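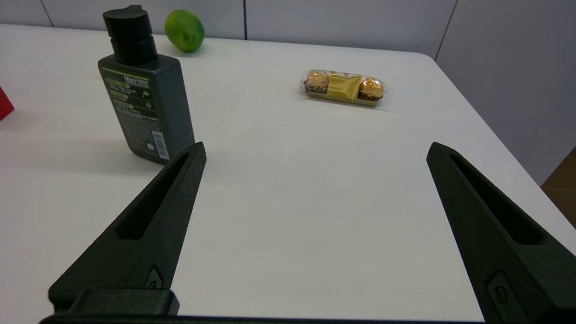

Start with corners, straight in, no biography. Ask everyone to run a thumb along the edge of whatever is nearest: phone, chair arm, lunchbox. Wait for them to do it, they always laugh. Then say that someone decided how round that corner should be, and probably argued over it! Point at the white tabletop on the slide, at the far corner on the right where the edge curves gently round before it drops away. Ask who'd have noticed it if I'd kept quiet. Then the title: "The Radius", by me, Wanpen Boonyarit, and on we go.

Why corners get rounded. Keep this quick. Hips and toddlers first (get the bruise story in, they like it). Then wear: paint and veneer chip at a sharp point long before they go in the middle. Then cleaning, cloths snag on points. Then strength, which is my favourite. Stress gathers at a tight inside corner, so cracks like to begin there, and that's why aeroplane windows have such lovely soft ones. Tear the two sheets of card here, one with a square notch and one with a round notch. Tear the square one first. Hold them UP, people at the back couldn't see last time.
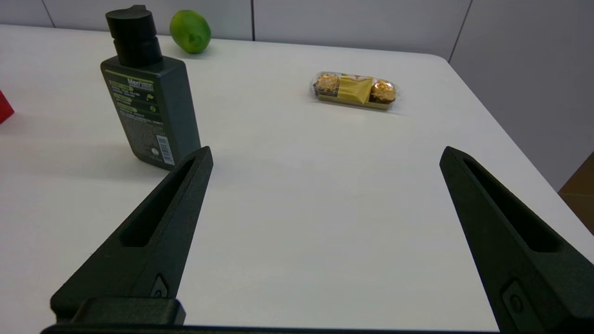 Now the bit about circles. A plain rounded corner is a straight line that suddenly becomes part of a circle, and your eye can catch the join even when you can't say what's bothering you. Draw it on the flip chart, big. Then draw the other kind, where the curve creeps in gradually, and ask for hands: which is softer? Railway people knew all about this long before furniture people did, as a train going from dead straight into a tight bend gives everybody a jolt. I could talk about railway curves all afternoon, so look at the clock.

The Ulura bench. Fatos Vlachou drew it with a 42 mm radius and the workshop sent back 41. Pass both offcuts round and let people guess. I got it wrong, and I'd been sanding the things for a month. Fatos will be sitting near the front and may heckle. Let him.

What goes wrong:
- everything rounded by the same amount, big or small (the Bovia shelf, where the thin parts look melted)
- outer and inner curves that don't share a centre, so the border goes fat at the corner
- rounding the top edge and forgetting the underside, where your fingers go

If there's time, the 3 coins trick for marking out a corner without a compass. Draw round each one on scrap, cut them out, try them against the real edge, pick the one you keep going back to.

Questions. Someone will ask about phone icons. Say yes, same problem, tiny scale, and go back to the flip chart.

Home | Talks | Notes | Workshop | Contact
Contact: Wanpen Boonyarit | © Flindico | Back to top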